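Flinlow Kitchen Terms, data card

A word list of kitchen and tableware terms, with regional variants and the sources they came from. Version 4, December 4, 2019.
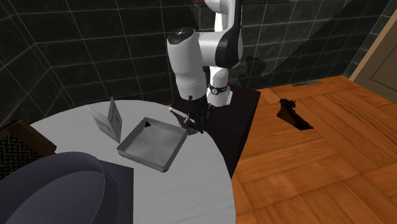 The list has 528 entries. Each one gives a headword, its variants, a region and a source code. Most of the entries came from two older lists, Brasero and Truvis, which disagree with each other more often than their authors let on.

What to be careful about

The region column is weak. Brasero marked a word as "Southern" if a single cookbook used it, and I see no good reason to trust that. I kept the labels but added a confidence score from 0 to 100. Treat anything under 50 as a guess.

Truvis claims its spellings were checked by native speakers. Maybe they were - the notes don't say who or how. Spellings from Truvis carry the code T.

Dates of first use have been dropped. They were copied from one list to the next, and I couldn't trace them back to print.

Files

terms.csv - the main list
sources.csv - source codes and what they stand for

Not a good fit for

Claims about who says what today. Please don't draw maps with it either; the Lam project tried this with version 2 and got borders that match library locations better than speech.

Corrections

Send a printed source with page number. "My grandmother said it" goes in the notes column, not the main list.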